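Teleoperator, Manipulation Data (part-time, on site)
Lastach, Jestholm facility
Reports to: Dilruba Jayasinghe, data lead

Lastach builds grasping policies for household tabletops. The Peta program trains a two-finger arm from human demonstrations, and the present collection round, Gape, needs 1,000 accepted episodes on cluttered surfaces. We are hiring operators to record them, starting in February.

Duties
Drive the arm by leader handle through short pick, place and push tasks. Reset the table between episodes according to the layout card. Mark each episode as accepted, failed or void at the console. Enter a one-sentence task instruction for every accepted episode. Report drift in the wrist camera or play in the fingers before continuing.

A session is 12 episodes followed by a break. Operators normally complete eight sessions per shift. Training is paid and ends with a check against a reference set of 145 recorded episodes, which you label without seeing the original marks.
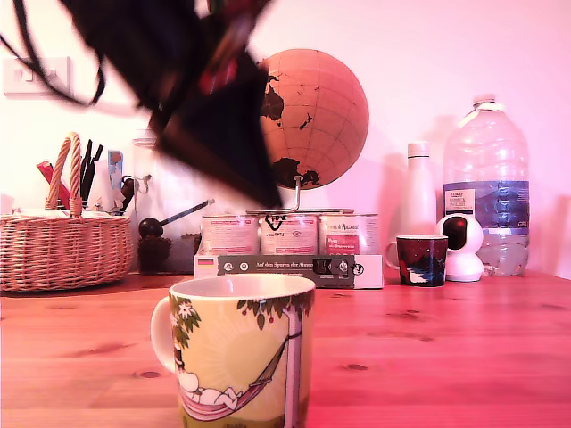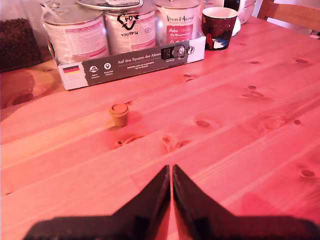
Operators are assessed on consistency of approach. An episode is accepted when the fingers close once, the target is lifted clear and no other item on the table is moved. Small targets standing alone on open wood, such as the light tan peg in the second picture, are assigned first, and new operators stay on them until their void rate is stable. Targets close to other items come later, for example the dark mug beside the row of cans, where the path to the handle has to be planned before the arm moves. Colored room light is part of the variation plan and is not to be corrected during a session.

Requirements
Steady hands and normal or corrected vision. Ability to work seated for the length of a session. Clear written English for task instructions. Tolerance for pink and red lighting over a full shift. Previous teleoperation work is useful but not required. Applicants with photosensitive conditions should speak to us before applying.

Terms
Fixed term for the length of Gape, with possible transfer to the next Peta round. Hourly pay, shifts starting at 8 a.m.

To apply
Send a resume and a short note on your availability to Dilruba Jayasinghe, Lastach, Jestholm. Use "Gape operator" as the subject line. Selected applicants will be invited to a trial session on the arm.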